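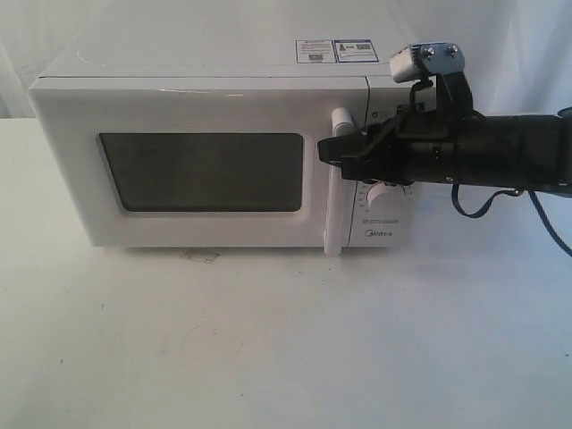

전자레인지는 음식을 어떻게 데울까

1. 열이란 무엇인가

모든 물질은 아주 작은 알갱이인 분자로 이루어져 있다. 분자는 가만히 있지 않고 계속 움직인다. 분자의 움직임이 빠르면 물질의 온도가 높고, 느리면 온도가 낮다. 음식을 데운다는 말은 음식 속 분자를 더 빠르게 움직이게 한다는 뜻이다.

냄비로 국을 데울 때는 불이 냄비 바닥을 먼저 데운다. 바닥의 열은 국으로 옮겨 가고, 데워진 국물은 위로 올라가면서 섞인다. 오븐에서는 뜨거운 공기와 뜨거운 벽이 음식의 겉면을 데우고, 그 열이 천천히 속으로 들어간다. 두 방법 모두 음식 바깥에 뜨거운 것이 먼저 있어야 한다.

전자레인지에는 불꽃도 없고, 공기를 먼저 뜨겁게 만드는 과정도 없다. 대신 마이크로파라는 전자기파를 쓴다.

2. 마이크로파

전자기파는 전기와 자기의 힘이 파도처럼 퍼져 나가는 것이다. 우리 눈에 보이는 빛도 전자기파이고, 라디오 방송을 실어 나르는 전파도 전자기파이다. 전자기파는 파장에 따라 이름이 다르다. 파장이란 물결의 한 꼭대기에서 다음 꼭대기까지의 거리이다.

가정용 전자레인지가 쓰는 마이크로파의 파장은 12센티미터를 조금 넘는다. 어른 손바닥의 너비보다 길다. 눈에 보이는 빛의 파장은 1밀리미터를 천 개로 나눈 것보다도 짧다. 마이크로파는 눈에 보이지 않는다. 전자레인지가 돌아갈 때 안이 밝은 것은 따로 달린 전등 때문이다.

마이크로파를 만드는 부품의 이름은 마그네트론이다. 보통 조작판 뒤쪽의 막힌 공간에 들어 있어서 밖에서는 보이지 않는다. 마그네트론에서 나온 마이크로파는 도파관이라는 금속 통로를 지나 음식이 놓인 칸으로 들어간다.

3. 물 분자의 움직임

물 분자는 산소 원자 하나와 수소 원자 두 개로 되어 있다. 산소 쪽은 약한 음전기를, 수소 쪽은 약한 양전기를 띤다. 그래서 전기의 힘을 받으면 물 분자는 그 힘의 방향에 맞추어 몸을 돌리려고 한다.

마이크로파 속에서는 전기의 방향이 계속 바뀐다. 가정용 전자레인지에서는 1초에 24억 5천만 번 진동한다. 물 분자는 방향을 바꾸려고 하면서 옆의 분자들과 부딪치고 서로 밀고 당긴다. 이때 분자들의 움직임이 빨라지고 온도가 올라간다.

기름과 설탕도 마이크로파를 받으면 데워진다. 그러나 대부분의 음식에서는 물이 가장 큰 역할을 한다. 마른 도자기 그릇이나 유리그릇은 마이크로파를 거의 통과시킨다. 그런데도 그릇이 뜨거워지는 것은 주로 음식의 열이 그릇으로 옮겨 가기 때문이다.

4. 겉과 속

전자레인지가 음식을 속에서부터 데운다는 설명이 있는데, 이것은 틀린 설명이다. 마이크로파는 음식의 바깥쪽에서 들어가며, 안으로 들어갈수록 약해진다. 물이 많은 음식이라면 겉에서 1~2센티미터쯤 되는 부분이 주로 데워진다. 더 깊은 곳은 바깥 부분의 열이 전해져서 데워진다.

두꺼운 음식의 한가운데가 차가운 이유가 여기에 있다. 데우기가 끝난 뒤 2분 정도 그대로 두면 열이 속으로 옮겨 가서 온도 차이가 줄어든다.

5. 회전 접시

마이크로파는 금속 벽에 부딪히면 반사된다. 반사된 물결과 새로 나온 물결이 만나면 어떤 자리에서는 힘이 세지고, 어떤 자리에서는 힘이 약해진다. 센 자리에 있는 음식은 빨리 데워지고 약한 자리에 있는 음식은 늦게 데워진다.

회전 접시는 음식을 돌려서 이 차이를 줄이는 장치이다. 접시가 없는 제품에는 대개 금속 날개가 숨어 있다. 이 날개가 돌면서 마이크로파의 방향을 이리저리 바꾼다.

6. 문과 금속 그물

전자레인지의 문에는 작은 구멍이 촘촘히 뚫린 금속판이 들어 있다. 구멍의 지름은 1~2밀리미터 정도로 마이크로파의 파장보다 훨씬 작다. 이런 구멍으로는 마이크로파가 거의 빠져나가지 못한다. 빛은 파장이 훨씬 짧으므로 구멍을 쉽게 지난다. 그래서 우리는 문을 닫은 채로 안을 볼 수 있다.

문에는 안전 스위치도 있다. 문을 열면 스위치가 전기를 끊고 마그네트론이 멈춘다. 마이크로파는 스위치가 끊긴 뒤에 칸 안에 남아 있지 않는다. 방의 전등을 끄면 빛이 남지 않는 것과 같다.

7. 실험: 뜨거운 자리 찾기

어른과 함께 하는 실험이다.

준비물: 넓고 평평한 도자기 접시, 얇은 초콜릿 판, 자, 오븐 장갑

(1) 회전 접시와 그 밑의 받침을 꺼낸다.
(2) 초콜릿을 도자기 접시에 평평하게 놓고 칸 안에 넣는다. 접시가 돌지 않아야 한다.
(3) 15초 동안 가열한다.
(4) 장갑을 끼고 접시를 꺼내 녹은 자리가 있는지 살핀다. 없으면 다시 넣고 같은 시간만큼 가열한다. 접시의 방향은 처음과 같아야 한다.
(5) 녹은 자리가 두 곳 이상 생기면 멈추고, 이웃한 두 자리의 가운데 사이를 자로 잰다.

이웃한 자리 사이의 거리는 파장의 절반인 6센티미터에 가까울 때가 많다. 다만 칸의 모양에 따라 값이 달라지므로 여러 번 재어 기록한다.

8. 안전 규칙

빈 채로 작동시키지 않는다. 마이크로파를 흡수할 음식이 없으면 기계가 상할 수 있다.

알루미늄 포일이나 금속 수저를 넣지 않는다. 뾰족한 끝이나 구겨진 부분에서 불꽃이 튈 수 있다.

껍데기가 있는 달걀을 넣지 않는다. 안에서 생긴 수증기가 빠져나가지 못해 터진다.

뚜껑을 꽉 닫은 그릇도 넣지 않는다.

물만 데울 때에는 너무 오래 가열하지 않는다. 매끈한 컵 속의 물은 끓는점을 넘고도 끓지 않다가, 건드리는 순간 갑자기 솟구칠 수 있다.

9. 낱말 풀이

도파관: 마이크로파가 지나가는 금속 통로.
마그네트론: 전기로 마이크로파를 만드는 부품.
반사: 물결이나 빛이 벽에 부딪혀 되돌아 나오는 것.
분자: 물질의 성질을 지닌 아주 작은 알갱이.
진동수: 1초 동안 물결이 되풀이되는 횟수. 단위는 헤르츠(Hz)이다.
파장: 물결의 꼭대기에서 다음 꼭대기까지의 거리.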